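Thursday, 30th November

Got to the workshop after lunch. Catriona Gillies had already left the new jaw on my shelf with a note saying the print took longer than she wanted and that the next one is my turn. Fair enough.

This is the third version of the jaw. The first two flexed too much at the root and the tip wandered when I squeezed. I made this one thicker where it meets the housing and moved the screw holes back 3 mm. It went on without filing. I put a drop of thread lock on both screws and left it for a while before touching it again.

The marker cube on the Drimon still bothers me. It sits square, but the base it clips to has some play, and if the cube shifts, the pose shifts with it. I tried a strip of tape under the clip in September and that worked for a few days. I need to print the base again with a tighter slot. I wrote it on the board so I can't pretend I forgot.

Then two grippers up, one for each side, to go through the handover pose. I had the right one. We went slowly and stopped at each position to check that both cubes would be readable from the headset.
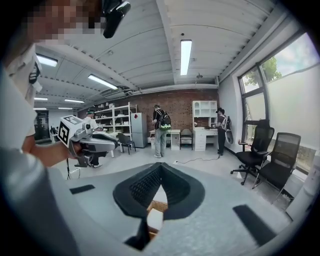
Handover pose, left gripper with its jaw pointing in. Mine along the bottom.

The pads on mine are rubber and they are fine. The mesh surface inside the V mount is also fine, and I don't plan to change it. I have spent enough evenings on that part.

Back at the computer I ran the tracking script on the first set. It found the left cube in 727 frames and lost it in 29. Most of the losses came in one stretch where the wrist turned too far over. I can live with that, but I want to try a matte finish on the markers before I decide. The ceiling lights are bright and I think glare is part of it.

Wulunen still hasn't shipped the springs. I wrote to them again. If they don't answer by the weekend I will order from Vindico, who charge more and want a minimum of 100. I don't need 100 springs. Maybe Catriona will split the box.

Swept up the plastic bits and put the small drivers back in the drawer. The 2 mm hex is missing again. I used the one on my keyring.

For next time: new base for the cube, matte markers, longer screws for the housing. Also bring my own tea, the tin is empty.

Home late. Leftover soup, then bed.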